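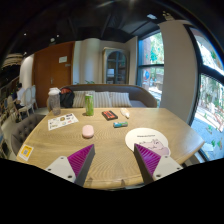
Dining table, light wood, with small items on the top.

DINING AND COMMON ROOM - FURNITURE AND FIRE SAFETY CHECK
September round. Building: Sarine House, ground floor
Inspected by: Ginette Sabatier
Countersigned: Dinesh Patwary

1. Tables: joints and legs
Pass. Leg bolts tightened on two tables. No rocking under hand load at the corners.

2. Tables: top surface
Pass with comment. Light scratches only. Sand and re-oil at next maintenance, not before. Residents to clear personal items at the end of each meal.

3. Chairs
Fail, chair 14. Rear stretcher split along the glue line. Tagged and moved to the store. Chair 19 has a missing felt pad - replace.

4. Walkway to rear exit
Pass. Clear width 400 mm over the house minimum with chairs pushed in. Recheck with chairs occupied.

5. Exit door and closer
Pass with comment. Door latches from fully open but slams. Closer speed to be adjusted, Timothée Perrin to action.

6. Extinguisher and blanket
Pass. Gauge in green, pin and seal in place. Blanket pull tabs were tucked behind the case and have been freed.

7. Outlets and cords
Fail. Extension cord run under the rug by the window. Removed during the inspection. Kettle must plug directly into the wall.

8. Smoke alarm
Pass. Test button held, sounder heard in the corridor with the door shut. Battery date not legible - fit new battery and mark it.

9. Floor
Pass with comment. Lifted edge strip at the kitchen threshold, 20 mm. Taped for now. Nordin to quote for a new strip.

Open items: 3, 5, 7, 8, 9. Item 7 stays open until the kettle has been moved. Send closing notes to Margaux Pruvost.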